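Sivitgate kitchen set – progress note for Burgi Mösli
2023-05-30

Hello Burgi, I promised you something shorter than last time, so I'll try! We now have 509 simulated demonstrations saved, all on the marble worktop, and the plan is still 2000 by November. Rüdiger Schmieder has rewritten the bit that shuffles the objects between episodes, and it's made my days a lot less dull.
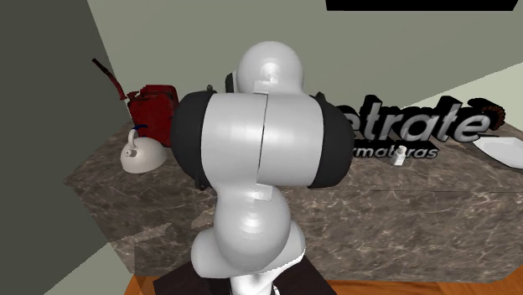
The teleoperation side has settled down too. I can get through 100 episodes in a good session now (I was well short of that in the winter), and most of the ones I throw away are my own clumsy driving – I still rush the approach.

Grasping is where the time goes. Small round things are fiddly, so I've been recording slower closes and keeping the near misses in a separate folder, as you asked.
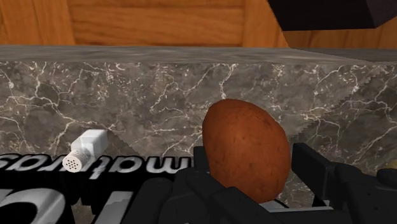
We log the wrist view and the wide views together, and Rüdiger found they'd drifted apart by 2 steps in one batch. He's fixed it and I'm redoing those episodes this week. The budget is fine, by the way, apart from the extra storage from Tronik, which I'll send you separately.
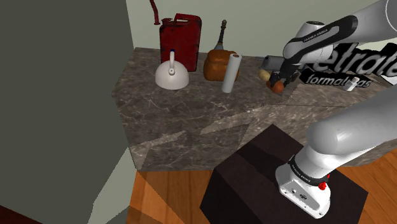 Wide view, with the gripper lowered by the potato and the round fruit.

Next up is the first proper training run on Winora. Could you let me know if you'd like the failed episodes included in the handover?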